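Right, a thread on the thing I've been muttering about since June, because we finally have a result I'm happy to stand behind. It's about blurry frames and whether you should throw them away. Kettle on, I do go on a bit.

Background for new followers: we teach robot arms to tidy laundry by learning from people doing it with a hand-held gripper, in ordinary bedrooms, on ordinary beds. The project is called Gautier. The arm that ends up doing the tidying lives at our lab in Notlow and has never seen anybody's bedroom, poor thing.

Like most groups, we used to run a sharpness filter over everything before training. Any frame under the threshold went in the bin. It was in the very first version of our pipeline, Drillimia, and I wrote it, so you may all be cross with me personally.

The trouble with soft things is that the interesting moment and the blurry moment are very often the same moment. A mug sits still while you close on it. Cloth gets swung, dragged, flicked over, and the bit where the pads meet it is just when it smears across the picture.

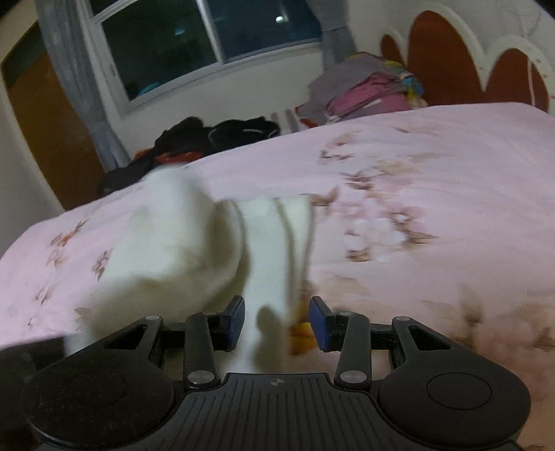

One reply, already in before I'd finished typing, says surely a blurred frame teaches the policy nothing about where the cloth edge is, so you're only feeding it noise, and wouldn't a faster shutter fix it anyway?

Fair on both counts, and I believed the first one for ages! The edge of the white fabric is pretty well gone there. But the pads are crisp, the bedspread behind is good enough to place yourself by, and you can still see where the pinch is. For deciding what the fingers should do next, that's a lot to be given.

On the shutter: yes, in a bright room. In an evening bedroom with one lamp on you swap blur for grain, and grain bothered our model more. We did try, and I have a folder of very dark duvets to prove it.

So, what we did. We took 679 demonstrations of picking up and moving clothes and bedding, and trained the same policy on them 4 ways: sharp frames only, everything, everything but with blurred frames given less weight, and a version where we only kept blur that fell close to the gripper closing.

Each version then got 300 attempts on the real arm, with garments none of them had trained on. Same table, same starting heaps, order shuffled so that whoever was resetting the cloth didn't know which version was up next. (I did a good share of the resetting. My back would like it noted.)

The one that kept blur near the closing came out best, and keeping everything was close behind it. Sharp frames only was last, which stung. It tended to hover over the cloth and dither, as though it had never been shown what happens between "nearly there" and "got it". Well, it hadn't been, had it.

Giving blurred frames less weight landed in the middle and wasn't worth the fiddling, at least with the weights we tried. I'd be glad to hear from anyone who's had better luck with it.

Caveats, because I'd want them if I were you. All of this is cloth. I wouldn't carry it over to cutlery or boxes without checking. We also used one kind of gripper throughout, and Truvevska, our spot-the-grasp tool, puts the closing moment up to 8 frames out when fabric covers the pads, so "near the closing" is a bit of a soft boundary.

Next job is to rerun the whole lot with towels, which are heavier and swing quite differently. The write-up is with my co-authors for one more read, and I'll add the link to the bottom of this thread once they've finished taking out my commas.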